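What Is a Quarantine, and Why Is It Named After a Number?

Suppose you are a sailor on a wooden ship, hundreds of years ago. You have eaten the same hard biscuit for weeks. Your bunk smells like your boots and your boots smell like cheese. At last you see land, with real beds and real soup. You wave at the shore. A man in a small boat rows out and tells you to stay exactly where you are for more than a month.

Congratulations. You are in quarantine.

Where the word comes from

In the 1300s a terrible disease called the plague was moving from port to port. People did not know about germs yet. They blamed bad air, bad luck and sometimes the planets. But they had noticed that when a certain kind of ship came in, a lot of people got sick soon afterward.

So the port city of Ragusa, which is now called Dubrovnik and is in Croatia, made a rule in 1377. Travelers from places with plague had to wait 30 days somewhere outside the city before they could come in. Later the wait was stretched to 40 days. In the Venetian dialect of Italian, 40 days was "quaranta giorni," and that is how we got the word quarantine. If they had settled on 12 days we would be calling it something that sounds like "dozenteen," so let's be grateful.

Why 40? Historians argue about it. It may be that 40 was a number people already knew well from religious stories. It wasn't worked out in a lab, as there were no labs.

The island of waiting

Imagine an island country called Solodia. It has one town, Gakness, with 900 people in it, and a ferry that comes every morning when the captain feels like it. One September, a nasty fever breaks out on the mainland. Solodia has no cases at all.

The mayor of Gakness has a few choices. She can stop the ferry completely. That keeps the fever out, but it also keeps out medicine, mail and bananas. She can let everybody in and hope, and hoping is cheap but has a poor record. Or she can let people in and ask them to spend a little while apart from everyone else first.

Most real places have ended up somewhere near that last choice. The tricky part is deciding how long "a little while" should be.

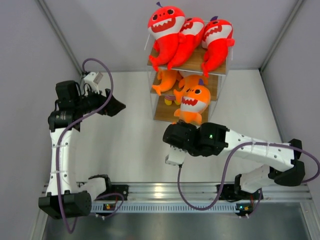

Reading time: 3 minutes (5 if you stop for a snack)

How long is long enough?

When a germ gets into your body, you don't feel sick right away. The germ needs time to make copies of itself. The gap between catching it and feeling it is called the incubation period. It might be a day or two for one illness and a couple of weeks for another.

A quarantine is supposed to last about as long as that gap. If you were carrying the germ, there has been time for it to show up. If you weren't, you get to leave, probably having read every book in the room, including the one about drains.

Tests can shorten the wait. A test looks for signs of the germ, and if it doesn't find any the result is called negative. It's one of the few times in life when a negative is good news, so don't try that argument with a math grade. Tests can miss things, though, especially if they are done too early. Some places ask for a test and a wait as well.

Quarantine or isolation?

Grown-ups mix these two up all the time, and you may correct them politely.

Quarantine is for people who might have caught something but feel fine. Isolation is for people who are known to be sick. Both mean staying away from others. Only one comes with a thermometer and a lot of sympathy.

What about people who cross every day?

Back to Solodia. Ashraf Fawzy lives in Gakness but bakes bread on the mainland. He takes the ferry over before sunrise and comes home at 3 in the afternoon. If he has to wait two weeks each time he comes back, he will bake roughly two loaves a month, and they will be very stale by the time anybody eats them.

Rules about borders often have exceptions for people like him. Truck drivers, nurses and farm workers may be allowed through with a form or a regular test. Other people then ask why they can't have an exception too. The lady next door wants one for visiting her sister. The sister wants one for visiting her dentist, or says she does.

Governments have to draw the line somewhere. Wherever they draw it, there will be a person standing on the wrong side holding a suitcase.

Do animals do it?

Yes, though they complain less in writing. Some countries keep dogs and cats apart for a while when they arrive, to be sure they aren't bringing in a disease called rabies. Plants can be quarantined too. Even the first astronauts to walk on the Moon were shut away for three weeks, counting from the time they left the Moon, in case they had caught something up there. They hadn't. They did have to fill out a customs form, and under cargo it listed moon rock and moon dust.

Words to know

Plague: a serious disease caused by bacteria, often spread by fleas.
Incubation period: the time between catching a germ and feeling ill.
Exemption: permission to skip a rule that other people have to follow. Not available for bedtime.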